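3.2 Produce and plates in the shared kitchen
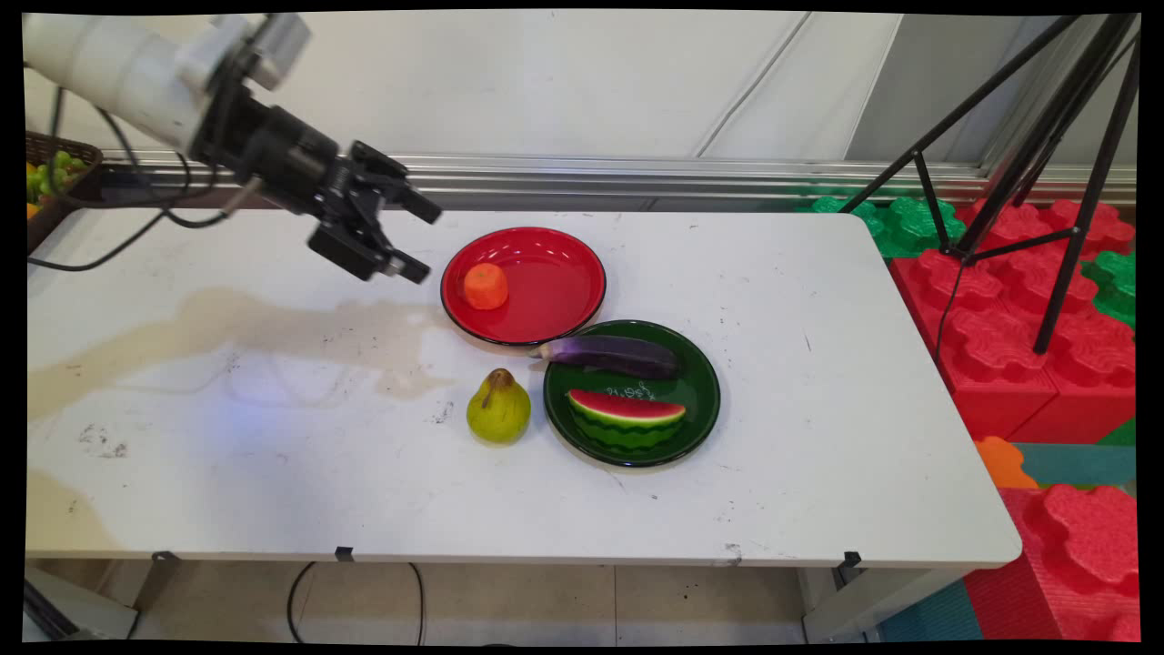 Most of the households we visited in Pirkby did not put their fruit and vegetables away at once, and we came to think of this pause - between the shopping bag and the cupboard - as a small domestic occasion in its own right. Over the 16 weeks of the study we gathered 457 diary entries, and a good many of them dwell fondly on what was left out on a plate and why.

Figure 2. Fruit and vegetables on and beside two round plates, one red and one dark green, with an aubergine lying across the green one above a slice of watermelon, and a pear standing on the white table.

Colour mattered to people rather more than we had expected when we drew up the Malleck questionnaire. Several told us, at some length and with great good humour, that a plate of its own made a thing likelier to be eaten, and that anything set straight down on the table tended to be forgotten until teatime. Morais found much the same in her Fillbridge interviews, although her families were larger and their tables a good deal fuller.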